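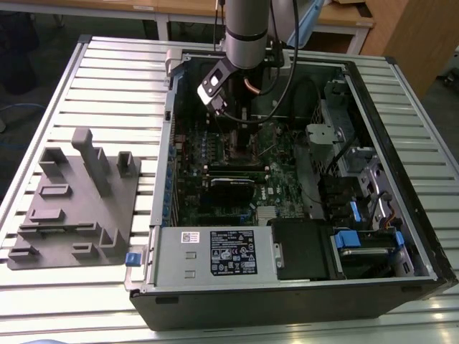

Should asylum seekers be put up in motels in small towns without telling the town first? Tell the town first, every time, and tell the people being moved as well.

Marstead found out at 2 in the morning. Two coaches outside the old Jallik Motor Inn, 60 people getting off with plastic bags, and by breakfast the rumours had doubled the number and given half of them criminal records. Council said it knew nothing. The department said it had "engaged with stakeholders". Which ones? Not the school. Not the clinic, which has one doctor and a phone that rings out.

I'm not against them being here. Let me get that down before the emails start. Someone whose claim is being looked at has to sleep somewhere, and I'd sooner it was a bed than a detention centre behind wire. But secrecy does the troublemakers' work for them. Leave a gap and somebody on Facebook fills it, usually with something ugly.

And the motel itself. No kitchen for guests. No bus after 6. Kids stuck in a car park all April while the claims crawl along. The Kisska contract reportedly covers security and meals – fine, but who do you ring when a guard is rude, or when a bloke in the next room is plainly not coping? The number on the door goes to a call centre in MacDonald. I tried it. Forty minutes of piano music.

The petition has 619 names on it now. Read the comments and most aren't hateful at all, their asking ordinary questions. How long? Who's paying for the extra teacher? Is anyone checking on the people inside?

So hold a meeting. A proper one, in the hall, with someone from the department who is allowed to answer. Invite the motel residents to, with an interpreter. It'll be loud and a few people will behave badly. Hold it anyway, and hold it before the next coach.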